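Section 2: Planning Your Budget Before You Order
March
By Shoshana Kincaid

I like to start with the tabletop, because it eats more of the money than people expect.

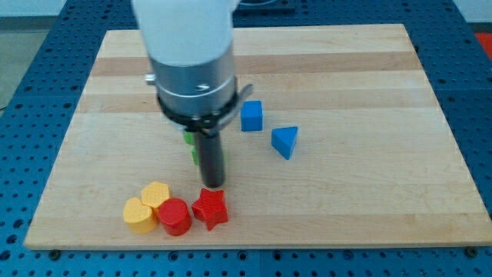 So, before you call Bradora for a quote, sit down with a pencil and do these in order:

1. Write down your ceiling. Mine was $4000 for the bench and tooling, with the arm on its own line.

2. Price the end tool separately! I left it off my first sheet and had to go back to Everett Mbeki for another $853 (he was nice about it).

3. Measure your room, then add 60 cm on every side for elbows and chairs.

4. Ask for the lead time in writing. Our mounting parts took almost 2 months.

Note: Toy blocks are fine for your first trials. Spend the savings on spare screws and a second clamp.

Caution: Don't order a tool until you've checked its shaft against the fitting on your own arm. Drellik will swap an unopened one, but you pay shipping both ways, and I've paid it.

When the sheet is filled in, go on to Section 3.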